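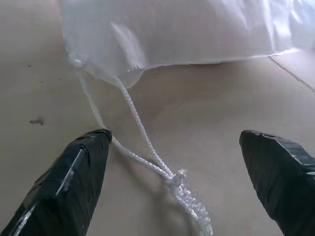 April, after lunch. Back on the drawstring bag for Trandamo and I'm getting fonder of it! Grabbing the knot is the bit I want lots of examples of, so I'm starting with the fingers either side of the cord and varying the approach from there. Seven good runs so far, three binned (my fault – I rushed the close). Over 1000 in the Minmont set now, but hardly any with string in them. Fresh tape for the fingers is on order. Must copy today's runs across to Skikcombe before I go home.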